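Is the Zedton EP worth getting before the album?

I heard one Prurby track on a Friday night metal show and liked the drumming. The EP has 3 songs and a live cut. Are any of them on the album too, or would I be buying leftovers? I only know their first record.

posted by riffcellar

Two of them are on the album in different mixes. The live one, taped in Bollville, is only on the EP. The guitars are louder on the EP and I prefer that. Vocals are a bit buried. The CD was a run of 200, so check the band's table at shows first.

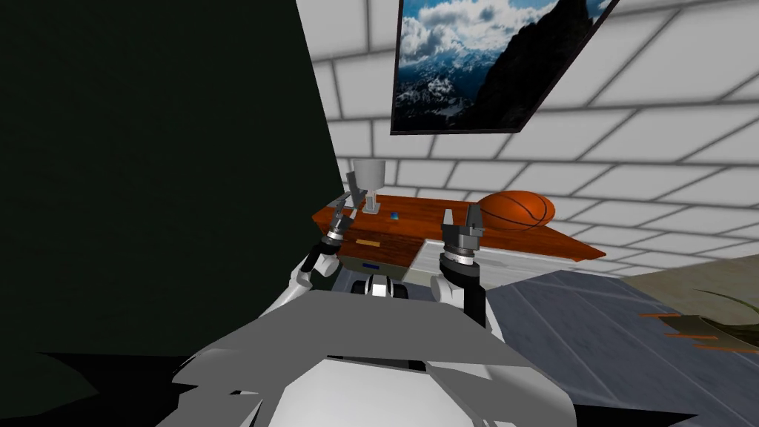
posted by Soltani53

Get it. Best thing they did since the demo

posted by lowtuned_2

I'd wait for the album. The slow song drags and the EP mix doesn't help it. The live track is good but the crowd noise fades out too early.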